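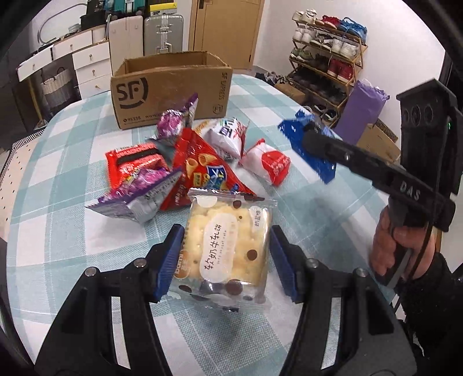 Lovik's household handling demonstration runs in an ordinary flat in Flistau, and the ticket gets you an afternoon in the living area with the people who record grasping tasks for a living. I went in September, on the 2 pm session. There are no robot arms on the program. The work is done with hand-held grippers, and the motions are recorded for later use in training. When I took my place the job at hand was packaged snacks on a round table, with one gripper open on either side of a clear packet of crackers and a second reaching in from the right for a blue wrapper. The finger pads are blue and ridged, and they're easy to follow against a checked tablecloth even if you're standing behind two other visitors.

Danuta Marciniak ran the session. She talks while she works and doesn't use slides, which suited me. The task was stated at the start: pick up a packet, move it to the carton, release it, bring the hand back. She then went over why packaging is a nuisance for automation. Crackers in film have a rigid part and a floppy part, and a grasp a centimetre off centre can end up holding nothing but the crimped end. Foil twists roll. Clear film is hard for a camera to separate from whatever is under it. I work in parts warehousing and we've had the same argument with clear bags for years, so this was the most useful stretch of the afternoon for me.

Visitors get a turn. Mine was 5 attempts, with Igor Mazurek standing beside me and correcting my pace. I was too quick on the approach and too quick on the release, and he made me repeat one packet until I'd slowed down. He was patient about it. You look at the object and forget where the fingertips are, and it took me most of my turn to stop doing that. If you have a bad wrist, tell them beforehand and ask to watch.
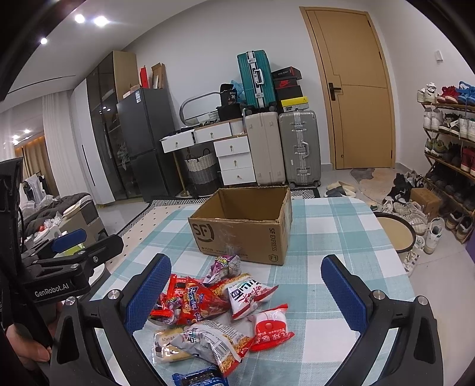

The snack pile and the carton behind it, with the gripper open over the packets.

Igor gave their target for the snack task as 200 usable recordings, with the packets shuffled between runs. Anything where the operator hesitates or bumps the carton is tagged and set aside for review. I asked whether the background mattered and he said they want it left as it is. There are suitcases and shoe boxes along the wall, a rack full of sneakers and a door behind it all, and a machine working in somebody's home will have to cope with that sort of thing. I've been to the Gatlow open day, where everything happens on a bare bench under panel lighting, and I came away from Lovik with a better idea of the actual problem.

Some complaints. The room is small for a group and the view from the back is poor. Seating was first in, first served, and the rest of us stood. The part on how recordings are checked was squeezed into the last few minutes, and I'd have traded the introduction for more of it. The handout is 2 pages and says little that wasn't on the booking page. I also wanted to see a recording played back beside the live attempt, which was listed in the program but got dropped when the turns ran over.

Getting there is simple enough. Take the tram to Makowska and walk back toward the river. Street parking is metered, and the bakery on the corner does a decent coffee if you arrive early.

I'd recommend it to anyone who handles packaged goods and has been told that robots will be doing it shortly. People hoping to see a robot move by itself should book something else. Children would be bored by the second half. I've put my name down for the clothes-folding session, and I'll add a note here once I've been.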